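Trestotside Reading Rooms Program
Progress Report to the Turnance Fund, Second Reporting Period

The present report covers the second period of the grant awarded to the Trestotside library service for the repair and reopening of its neighborhood reading rooms. It should be read together with the first report, which dealt mainly with the condition surveys and the hiring of contractors.

Work completed

The Briem Street reading room reopened to the public in March, one month behind the original schedule. The delay was caused by the discovery of damp behind the north shelving, which had not appeared in the survey. The affected plaster was removed, the wall was left to dry, and the shelving was put back with a gap for air to pass. The additional cost was met from the contingency line and did not require a change to the approved budget.

The second site, at Skenex Court, is open on a limited basis. The children's corner and the newspaper area are in full use. The upper floor remains closed until the new stair rail has been inspected. Two of the planned evening sessions were moved to Briem Street for this reason, and attendance held up well.

Use of the service

Across both sites, 2,129 visits were recorded during the period, against a target of 2,000. Morning use was higher than expected, particularly among older residents, and the opening hour at Briem Street has been moved to 9:00 a.m. in response. A total of 182 new borrower cards were issued. Most went to households that had not held a card before, although the old paper records are incomplete and the service cannot state this share with confidence.

Homework support was offered on weekday afternoons. Demand was uneven. The sessions before the winter break were full, while those in January were lightly attended — a pattern that schools in the area also reported for their own clubs. The schedule for the coming year will be adjusted to follow the school calendar more closely.

Collections

The large-print collection has been renewed in full. Purchases for the local history shelf are behind plan, as several titles are out of print and must be found secondhand. The unspent part of this line has been carried forward with the agreement of the Fund.

Matters outstanding

Furniture and finishes for the upper floor at Skenex Court are still to be settled. The service had first proposed light-colored tables, but these marked badly at Briem Street, and darker tops are now preferred. A final order will be placed once delivery dates have been confirmed.
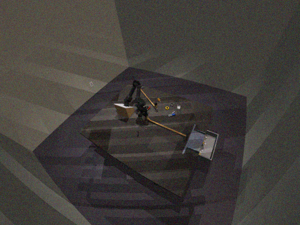 The lease at Skenex Court also requires attention. The present term ends in December, and the landlord has indicated a willingness to renew on similar conditions. The service asks the Fund to note that a signed renewal will be needed before any further building work is carried out there.

Staffing is stable. One part-time post was vacant for most of the period and has now been filled. Training in the new lending system is complete at Briem Street and will begin at Skenex Court after the inspection.

Next period

The service expects to open the upper floor, complete the local history purchases, and submit a full statement of spending. No change to the total grant is requested at this time.

Related reports
Trestotside Reading Rooms Program: First Progress Report
Briem Street Condition Survey: Summary
Turnance Fund: Guidance for Grant Holders
Skenex Court Lease: Note to the Fund

Last updated: April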